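# About Lovdale 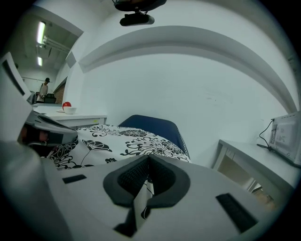
*Patterned cloth over a chair back, taken from the hand-held gripper.*

Lovdale teaches robots household and light workshop jobs by having people do the jobs first. Our demonstrators hold a gripper in one hand, with a camera mounted on it, and carry out the task at normal speed. The recordings go to our customers, who use them to train their own arms. For jobs that need two arms or a fixed base, we drive the robot by remote control from a desk in the next room.

The company was set up by Seung-woo Ahn and Ye-rin Pyo, who had worked together on packing machinery and were tired of writing a new program each time a box changed shape. There are now 25 of us. Most of the staff are demonstrators. They came from hotels, tailoring, kitchens and care work, and we train them on the gripper ourselves.

## What we record

Cloth makes up the largest share of our work: folding, draping, hanging, turning things the right way out. After that come table clearing, putting dishes away and loading small appliances. We have 66 tasks in the current list, each with a written sheet saying how it starts, how it ends and what counts as a failed attempt. Failed attempts are kept and labelled. Some customers ask for them.

Gadisa Zeleke runs the recording rooms. He changes the furniture and the lighting between sessions so that a robot doesn't learn one room by heart. Bok-nam Han checks the recordings before they leave the building and sends back any where the grip can't be seen clearly, or where the demonstrator has used the other hand to help.

## Remote control

The remote desks run on Trerkano, our own software. The operator moves a pair of handles and the arms follow. It takes a new operator almost 47 hours of practice before we use their work. Joon-young Shim looks after the desks and teaches the course.

## Working with us

We take projects from two weeks upwards. You can send us your own objects, or your own gripper fingers if they fit our mount, and we will quote after a trial session. Visitors are welcome by appointment. Please ask for Ye-rin.

Page last updated 6 October 2026.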